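Visit report: Rurkham automation open house, December

Our shop packs craft and cosmetic kits by hand, and next year's budget has a line for equipment with no machine against it yet. Two of us drove to Rurkham to see what a small two-arm packing cell would cost to buy and keep running. The open house was hosted by Skako, which sells the cells, and Olska, which handles installation and service. We got there at 9 in the morning and left after lunch.

The first hour was a talk in the front office. The cell is sold as a package: two arms, grippers, wrist cameras, controller and table. Delivery is quoted at 8 weeks from deposit. Guarding is extra and depends on the floor plan, so they will not price it without a drawing. We had not brought one. Anyone going to the next open house should.

After that we went through to the work area, where the cells were set up. I spent most of my time at the tables with kit items on them, as those are closest to our own product. Brushes in clear bags, round sponges, bottles and a box with a hinged lid are all things we handle every day. Our bags are the part I worry about. A bottle keeps its shape and a bag of brushes does not, and every change in bag size would mean more setup time on our side. 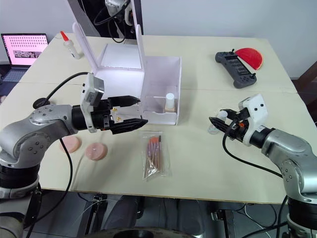
I asked about fingers. The standard ones come with the gripper, and other shapes are ordered separately. Olska suggested budgeting for 2 spare sets per arm in the first year and fewer after that. They also said to plan for cables as a wear item, especially the ones at the wrist. Neither of these was in the brochure price.

Floor space was the next question. The table itself would fit where our second packing bench stands now. What I had not allowed for was the room under and behind it for stands, cables and the controller, plus a place for a laptop within reach of whoever is running the cell. I would mark out the full area with tape before we agree to anything. Our bench is also against a wall, and the service people want access from the back.

Training is 4 days on site and is included for two operators. A third operator costs extra. Retraining on a new kit is charged by the day unless we take the yearly support plan, and with our number of seasonal kits I think we would need the plan.

Before lunch we heard from Wilczyńska, a packing firm that put in a cell last spring. Their best shift so far was 1,268 kits, on a single product with a rigid tray. They run mixed kits by hand and have no plans to change that. They also told us their electrical work went over budget and that they should have had the supply checked before ordering.

What I suggest for our budget:

Keep the equipment line for next year but do not commit it in the first quarter.

Send Skako a floor drawing and ask for a full quote with guarding, spare fingers, cables and support shown separately.

Ask for a paid trial with our own boxes and bags, including the smallest bag.

Get the power supply by the second bench checked now.

Lunch was sandwiches in the office. Parking is behind the building, and the entrance is easy to miss from the main road.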